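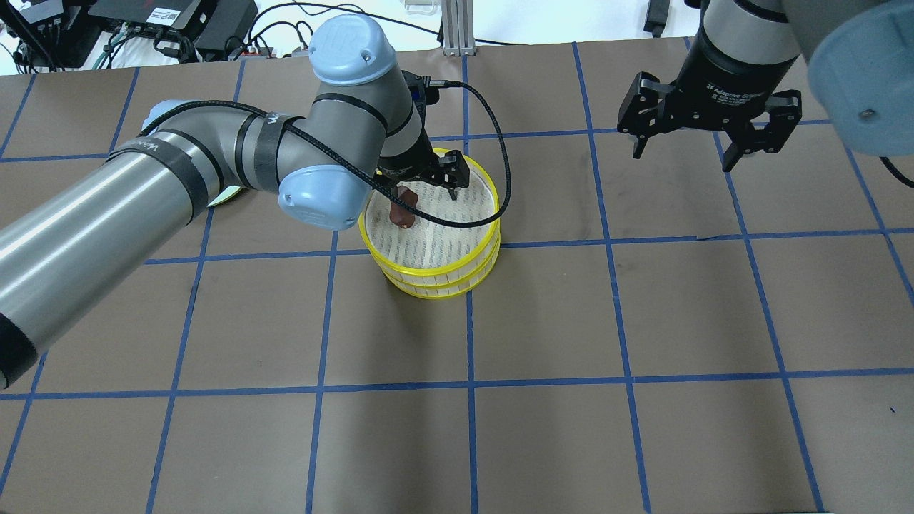
主题：半仓Plerel拿了快一年，现在怎么看都像在听故事，求泼冷水

慢牛不吃草 发表于 2025年1月20日
先说背景，我去年9月开始买Plerel，一路越跌越买，现在占我账户快一半了。成本不说了，说了丢人。
当初为什么买？说白了就是听了Tindlow那个付费栏目的一期长文，写得真好，从创始人怎么起家一直讲到十年后的市场空间，我半夜看完热血沸腾，第二天开盘就下单。现在回头重看那篇，估值部分只有两段！剩下全是故事。
我现在的问题是：公司没出什么大事，就是每个季度都差一口气。到底是我没耐心，还是我从头就没搞懂自己买的是什么？欢迎骂。

老茶缸 回复
先不骂。你问问自己，把Tindlow那篇文章从脑子里删掉，光看三张报表你还会买吗？我看过他们的现金流，利润年年有，钱年年收不回来，应收账款长得比收入快。这种公司我一般翻到第二页就关了。

雨天数豆子 回复
楼上太绝对了吧。应收涨得快也可能是客户结构变了，大客户账期本来就长。我也拿着Plerel，仓位小，不慌。楼主的毛病是仓位，跟公司好不好是两码事。

老茶缸 回复 雨天数豆子
账期长我认，那坏账准备怎么几乎没动？你去翻附注，别光看电话会。

慢牛不吃草 回复
附注我真没翻过……惭愧。今晚补课。
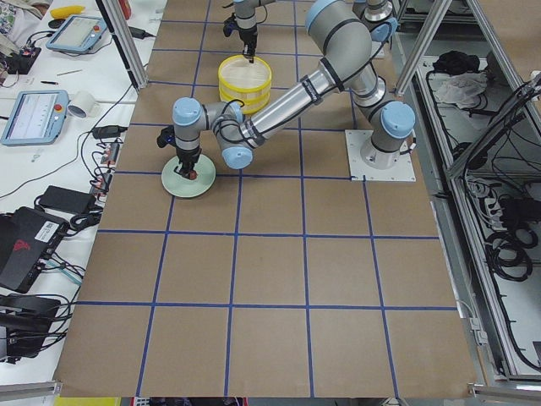 夹爪、红色小物件和浅绿色圆盘

听风的韭菜 回复
我来讲个反面的。当年我买Cladley也是听故事，大家都说那个故事假，结果故事是真的，业务也真做起来了，我照样亏钱。因为我买的时候价格已经把后面好多年都算进去了。所以故事真不真只是一半，你花多少钱买这个故事是另一半。楼主你买的时候市盈率多少倍，还记得吗？

慢牛不吃草 回复
60倍。

听风的韭菜 回复
好的，我没有问题了。

雨天数豆子 回复
60倍也要看增速啊各位，别一听60就跑。我从来不信拿一个倍数就能下结论。真要那么简单，大家写个筛选条件躺着就行了，还逛什么论坛。 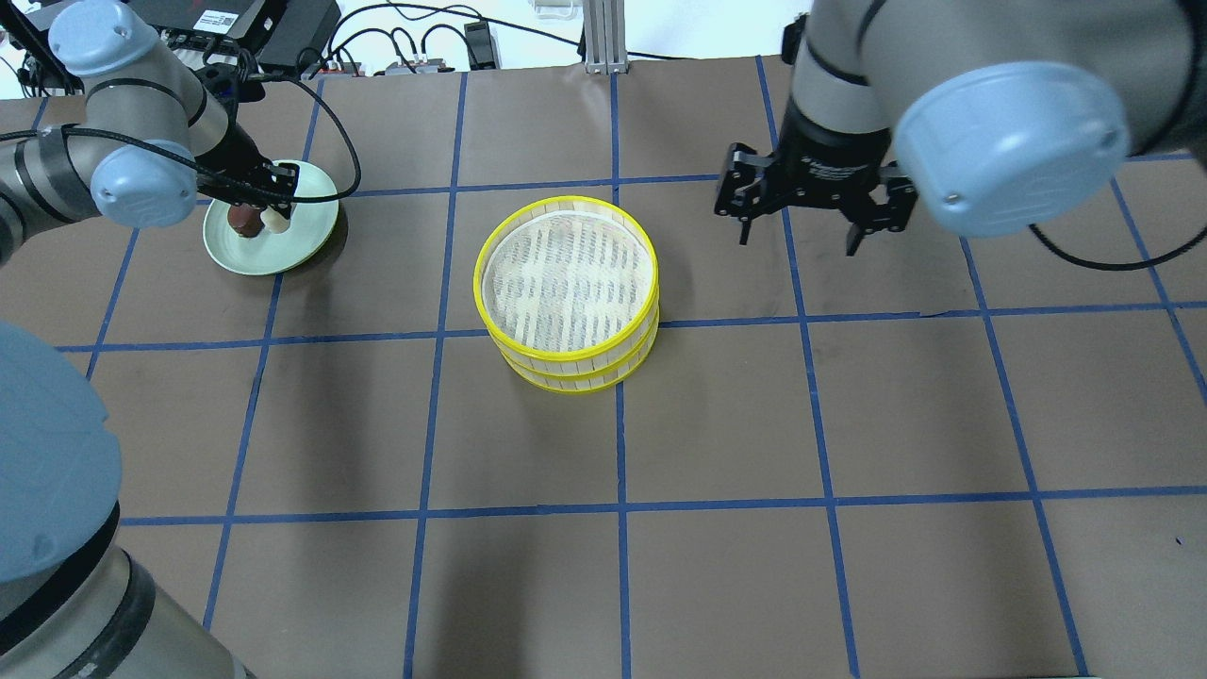
再说了，你们骂讲故事的，可哪个长线大牛股早年没有故事？全靠报表的话，等数字漂亮了价格早上去了。我的办法是故事可以听，听完写下来三件一年内必须发生的事，到时候没发生就减仓，不跟自己讨价还价。Plerel我写的三条目前兑现了两条，所以我还拿着。

老茶缸 回复
写三条这个办法我同意，难得跟你意见一致哈哈。但我赌你第三条到期的时候会“再给一个季度”。

雨天数豆子 回复
……去年在Hattori上确实干过一次。

老茶缸 回复
看吧！

Dong-geon Hwang 回复
潜水很久，第一次在这个版发言，中文不太好请见谅。我以前在券商写过研究报告，想说一点里面的情况。报告的结论很多时候是先有的，模型后做。增长率调高一点点，目标价就上去了，读者很少会打开表格去看。所以我现在读任何文章，包括付费栏目，先找作者最怕哪个数字变。如果整篇找不到这样一个数字，我就当小说看。小说也可以好看，只是不要用半个账户去买。

慢牛不吃草 回复
最后一句扎心了。刚又去翻了一遍那篇长文，“风险提示”就一行，写的是宏观环境变化。

听风的韭菜 回复
哈哈哈宏观环境背锅多少年了。

小满不满 回复
弱弱问一句，那个栏目一年多少钱？我正想订。

慢牛不吃草 回复
我订的时候是821，续费820，便宜一块钱，很有诚意了。

小满不满 回复
那我还是留着买基金吧。

老茶缸 回复
也别这么说，他们行业科普那几期我觉得值，产业链讲得挺清楚。问题在于读的人拿它当买入信号。

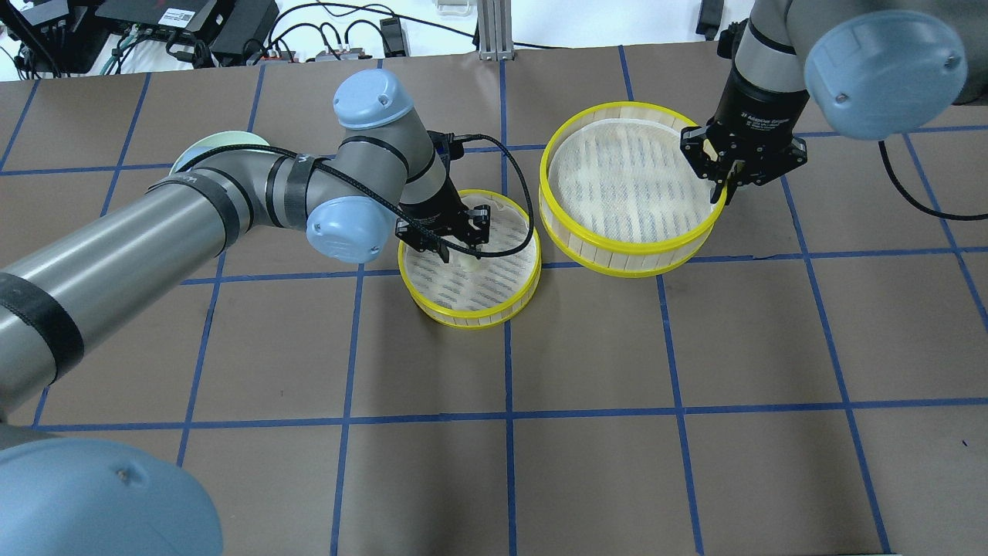 黄边圆容器，一小一大

慢牛不吃草 回复
更新一下。附注看完了，坏账那块老茶缸说得没错，准备金几乎没变，而且前几名客户占比还上去了。我说不好这算不算雷，但这是我自己找到的第一个让我不舒服的数字，以前的不舒服都是看股价看出来的。
打算先把仓位减到睡得着的程度，手上留1,000股继续跟踪，照豆子说的写三条，贴在显示器边上。

雨天数豆子 回复
减仓支持。不过你别因为一个数字就从死多变死空啊，好多人都这样，昨天还信得不行，今天就觉得全是骗子，这也是听故事，换了个讲的人而已。

老茶缸 回复
这话说给我听的吧？我可没说是骗子，我说的是我不买。

听风的韭菜 回复
楼主三条写好了发上来，年报出了大家一起对。

慢牛不吃草 回复
行，第一条已经有了：应收账款增速必须低于收入增速。剩下两条我再想想，先去做饭了。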